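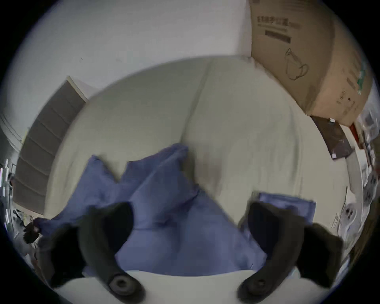 Blue cloth on the white padding.

From: Tullio Fontana
To: Trorkness village list
Subject: Re: Letters to the lighthouse keeper
August 17, 2019

Thanks to everyone who replied, including the three who replied to the wrong thread and are now down for the jumble sale.

Somebody at the Hollis end wrote:

> Is it true the school is still having the children write to the
> lighthouse keeper? The light has been automatic since before I
> moved here. My youngest has asked him for a boat. Who answers
> these, and can they please not promise her a boat?

Yes, it's true, and no, there will be no boat. The letters go into the red box outside the old ferry office and I take them home in a carrier bag. This year there are 60, which is a lot for a school our size, and I suspect one or two of the parents. A child of seven doesn't usually ask about mooring fees.

For newer members: the custom goes back to a keeper who answered a letter from a boy at Torkico Farm in 1872 or thereabouts – the parish magazine gives the year as 1,872, comma and all, and has never printed a correction. He told the boy that the light was lit with whale oil and that he should mind his mother. We have kept to that tone ever since. 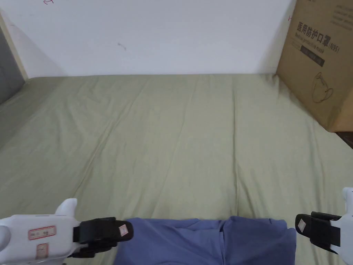
The replies are handwritten and go out before term starts. I can manage a good few myself but my handwriting gets worse after supper, and last August a girl in Illance Road was told, as far as she could make out, that the keeper had eaten his dog. He has a dog. He had eaten his dinner. Her mother was very decent about it.

So I need 2 more people with clear handwriting and an evening free. I supply the paper and the tea. House rules are as before: first names only, no presents promised, no opinions on the harbour dues, and the keeper is never ill or sad.

The Illance Gazette would like to print a few of the letters again. If you'd prefer your child's left out, tell me by email and I'll take it from the pile. I won't be giving them the one about the head teacher, good as it is.

As for the boat, I've written back that he only has the one and he's using it.

Tullio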